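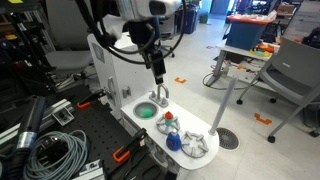 River gauge at Skovbridge stuck on the same value

millrace_k
Hello all. Since Thursday morning the Skovbridge river gauge shows the same level on the public page. The time stamp is moving, but the level is not. We had heavy rain upstream, so I don't believe it. Does somebody know if it is the sensor or the website?

tarn44
Same for me. Sirdale, 8 miles up, was rising the whole night and came down again after lunch. Skovbridge is a flat line.

oldweir
Probably the float is jammed with leaves. It happened in July too.

millrace_k
I thought Skovbridge has no float any more? They changed it to a Navaratnam pressure sensor, if I remember well.

oldweir
The float is still there as backup. You can see the pipe from the footbridge.

pluvio_b
A jammed float would not explain it. The rain bucket at the same station is also frozen, and it has nothing to do with the float. I think the logger is sending its last stored record again and again. The station reports every 20 minutes and each report gets a new time when the server receives it, so it looks fresh when it is old.

tarn44
Then the page should compare the logger time and the server time. Not difficult to do.

pluvio_b
It is more difficult than you think. The older loggers have a memory for 1,000 records and when it is full some of them stop writing. The clock in these is often wrong also, so you cannot compare so easily.

oldweir
I don't agree. A wrong clock is wrong by some minutes, this is wrong by a day. Any simple check would find it.

killgate_side
I live on the Killgate side and I have the text alert set at 180 cm. No alert came, and now I ask myself if it would ever come. Can I use Sirdale instead?

millrace_k
For Killgate I would not use only Sirdale. The small stream joins after it and you would miss that water. Better to look at the painted board by the bridge if you can reach it safely.

killgate_side
OK, thank you. I wrote to the gauge office, and received an automatic answer with a ticket number.

tarn44
I reported it too. Please post here if you get a reply from a person.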